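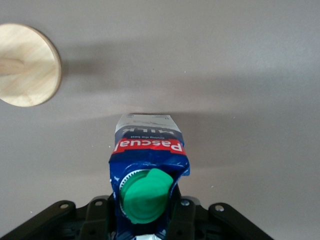 Rakholm electric rally car – progress report for March

Prepared by Tarmo Vītola for Marisa Martinelli, Kelen Fund

Dear Marisa,

The car now drives under its own power. It left the workshop in Luik for the first time this month and completed 70 km on the closed airfield, in several short runs. Dwynwen Price drove all of them. Her notes are with me and I can send them if you want to read the details.

Weight. The car stands at 1,130 kg without driver. Our target in the grant application was 1,000 kg, so we are still too heavy. The largest part of the difference is in the battery box, which we made from steel after the first aluminum one bent at the corner mounts. Heino Jaunzems has drawn a new box with thinner walls and two cross members. He believes it will be enough stiff for gravel, but we want to see it on the test rig before we cut any metal for the car.

Motor and inverter. Both work without faults at low and medium load. At full load the inverter reduces power after a few minutes, and Dwynwen feels this clearly on the long straight. The coolant pump is the same one we used on the bench, and the hoses in the car are longer and have more bends. We ordered a stronger pump and will move the radiator forward, to the place where the fog lamps were planned.

Brakes. Regenerative braking is now adjustable from the steering wheel in 6 steps. The change between regenerative and hydraulic braking is still not smooth on loose ground. Priit Grīnberga is rewriting this part of the software and asks for two more test days.
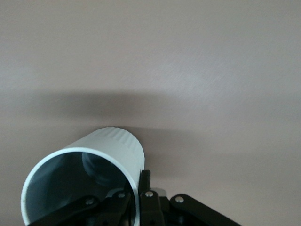
Will the weight problem delay the first start at Jistitz?

We still plan to start at Jistitz, because the class has no upper weight limit. With the present battery box the car will be slower in the tight stages, and the rear tires will wear faster. The new box can be fitted later in the season.

Budget. Spending is inside the approved total. We spent more than planned on machining and less on transport – the airfield is close and we borrowed the trailer. I ask for your permission to move the unused transport money to the cooling work. The amounts are in the attached table, on the second page.

Safety papers. The roll cage certificate has arrived. The inspection of the high-voltage system is not done yet, and the inspector wants to see the emergency switch moved closer to the driver's left hand. Heino will do this before the next test.

Next steps are the pump and radiator, the switch, then the brake software on gravel. The next report will include lap times with the new cooling.

With kind regards,
Tarmo Vītola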